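October, bench notes, Prusano arm, Sultdale kitchen setup

9:40. Going over the handling rules again with Annag before we let anyone else run the arm. The draft has grown to four pages and noone will read four pages. Cutting it to what fits on the door.

Keep:
Speed cap 400 mm/s any time a person can reach the arm. No exceptions for "just one quick pass".
E-stop within arm's length of whoever is running. Tested at start of shift, initialed in the book.
Grip force limit set per object class, not per operator's mood. Skinner file has the table, use that one, the copy on the shared drive is old.
One person calls the moves. Second person watches and keeps hands off the keyboard.

Drop:
The paragraph on footwear. Already in the building rules.
Rory's color code for cables. Fine idea, wrong document.

11:15. Argument over labels. Pesevard want every test object tagged so the log can tie a grasp to an item. OK with that. But where the tag goes matters. Rory puts them anywhere flat. Annag wants base only, sides stay clean for finger contact, a sticker edge under the pads changes the friction and then the force numbers for that item mean nothing. I'm with Annag. Writing it in as: tag on base, centered, round stock, no tag on any gripping face.

Cups and tumblers are the easy case.

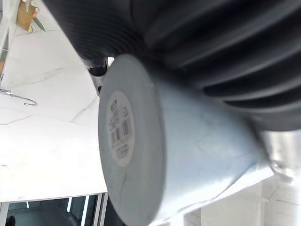

Bowls are harder, curved all the way down, the round stock lifts at the edge. Try the smaller size? Ask Rory what is left on the roll.

Also for the rule sheet: objects lying on their side get their own class. Right now the log lumps them in with upright and the force limit comes out of the wrong row. Run 838 was logged upright and I don't beleive it. Fix the form first, then relabel back to run 838, leave the older ones alone.

14:05. Wrist camera: glare off shiny metal. Add a line to the pre-run check, look at the live view, if part of it is blown out move the lamp before starting. Thresholds later.

To do
- new door sheet, 16 point type, one side
- Annag to sign off force table
- send Pesevard the tag wording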